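Workshop notebook, claims and quotes tool
2020-03-24

Right, picking this up from where I left it, with a cup of tea and a cleared desk (well, half a desk). The plan for today was to get the household contents quote form talking to the Molteo rate tables without falling over, and I got further than I thought I would!

Quick recap for anyone reading over my shoulder. Molteo gives us the base premium by postcode and property type. Falten is our own bit, the thing that takes the base premium and adds the extras: accidental damage, bikes away from home, home emergency and so on. The old version did the extras in whatever order the customer ticked them, and two people with the same cover could end up a few pence apart. Only pence, but a broker rang us up over it and fair enough, I'd have rung too.

So, step one was fixing the order. Extras now go through sorted by their code, and the rounding happens once, at the end. I reran the old quotes we keep for testing, all 2,026 of them, and 16 came out different from before. I went through every one by hand. Most were the pence problem, as expected, and the new figure is the right one. Two were something else entirely, see further down.

Appliance cover is the extra that gave me the most bother. The wording says "white goods up to 10 years old", and the form asks for the age in years, and people type all sorts in that box. "New". "Came with the house". One just says "old". I've changed it to a year of purchase with a "don't know" tick next to it, and "don't know" sends the quote to a person to look at. Bit slower for those customers but at least they won't be told they're covered when they may not be.

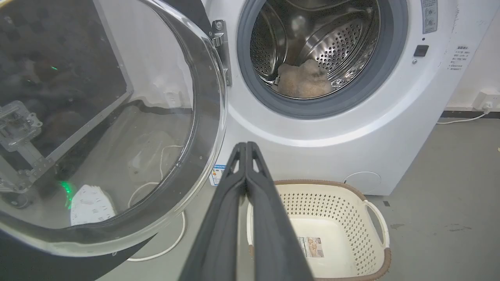
Washing machine, door open, one beige item in the drum.

While I was in there I had a go at the help text as well. The old one had a paragraph on "mechanical or electrical breakdown excluding gradual deterioration", which I had to read three times, and I do this for a living. New version: "We pay for repairs if it stops working suddenly. We don't pay for parts that have slowly worn out." Underwriting will want to change it back, I'm sure, but I'd like them to see it first. The full policy wording stays as it is, obviously, the help text only has to point to it.

Leaks are their own headache. Water that comes out of a machine and ruins the kitchen floor is under the main contents or buildings section, depending on the floor (fitted flooring goes to buildings, rugs to contents). The machine itself is under appliance cover. Customers don't think in sections, they think "my kitchen's soaked", so the claim form shouldn't ask them to pick one. I've put a note on the Samir board to have one entry point called "water damage at home" and let the handler split it afterwards. Samir is only our job tracker, for anyone new, it doesn't touch live policies and you can't break anything by poking at it.

Back to the two odd ones. Both quotes have a landlord policy with contents added on, and both had the appliance extra charged twice, once by us and once inside the Molteo base. Looks like the landlord table already includes it for furnished lets. I haven't found where that's written down. I've switched the extra off for furnished lets on the test copy and left live alone until I've heard back, as I don't want to give away cover on a guess.
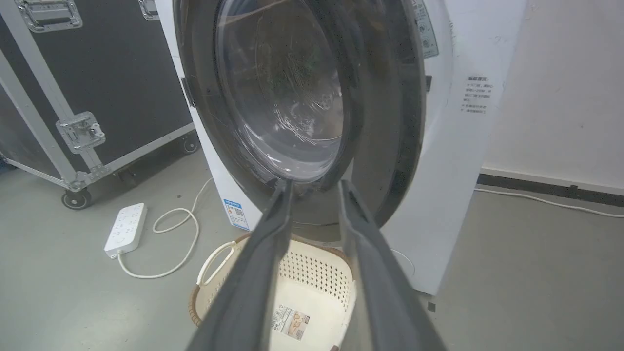
The excess screen got a small tidy too. It used to offer every excess level to everybody, including ones the chosen extras don't allow, and then throw an error on the next page. Now the levels that don't apply are greyed out with a line underneath saying why. It took me most of the afternoon because the greyed-out ones kept coming back to life when you pressed the back button! Fixed by working it out again every time the page loads. Not elegant, but it holds.

Lultden (the document printing side) still puts the old product name on page one of the schedule. I thought I'd changed it in May last year and I had, on the renewal template only. New business template done today, mid-term changes still to do. If you see the old name on anything else, please write it here, with the template number if you can read it.

Still open:
Reply on furnished lets and the double charge
Mid-term template in Lultden
Help text to underwriting
Ask whether "don't know" quotes can be saved, or if the customer has to start again
Rerun the test quotes once the furnished lets change is agreed

Test copy is left running overnight, please don't restart it before I'm in.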